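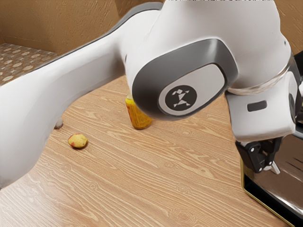

*Page last changed: June*

# About Tedis

We make practice tables for robot arms. They live inside a computer, you can run as many as you like overnight, and when an arm does something silly in one of them, you don't have to sweep anything up!

Tedis started as a side job at Akande, a small kitchen-automation shop in Bredenen. The arms there were meant to pick things up and set them on trays, all day, next to people who had other work to do. Every change to the software meant somebody stood at the table putting the same items back in place (over and over, until the end of the shift). We built a simulated table to save ourselves the standing around. Then other shops asked if they could use it, and after the third one asked we gave it a name and moved down the hall.

## What you get

The basic kit has 49 table setups, all built around a single arm with a gripper. You load one, pick your arm model, and send it the same commands you would send the real thing. A typical setup is quite plain: a wooden tabletop, a black tray, a yellow bottle, something small and round lying out in the open. We like them plain. A bottle standing right under the arm is already a good problem, and you learn a lot from watching how your planner gets the elbow past it.

We do fuss over surfaces, though. Glossy trays are our favorite, because a shiny black surface picks up reflections of whatever is above it, gripper finger included, and camera software can get very confused by that. Wood grain and knots are in there for the same reason. You can turn any of it down if you only want to test motion.

The full kit adds 67 more setups, plus a tool for making your own from a short text file. Lighting, wall texture and floor pattern can all be changed, and so can the place where each object starts.

## What it doesn't do

Soft things are still hard for us. Bags, dough and cloth are on the list and we have a rough version of cloth running, but it isn't in the kit and we won't put a date on it. Liquids aren't in there either, so a bottle is a solid bottle as far as the physics goes. And please do test on your real arm before you trust a number from ours. Our own grip tests at the Plesmont workshop came out the same on the table and in the simulation in 73 of 98 runs, and we're still chasing the rest (friction, mostly, and we're having a great time with it).

## Trying it out

The basic kit is free for schools and for anyone learning at home. Shops and labs pay by the year, per site, and can run it on as many machines as they own. It works on a normal desktop with a decent graphics card.

If you make a table setup you're proud of, send it in! Several of the ones in the full kit came from users, and their notes are in the folder next to each file. Bug reports are welcome too, the longer the better. Please attach the log.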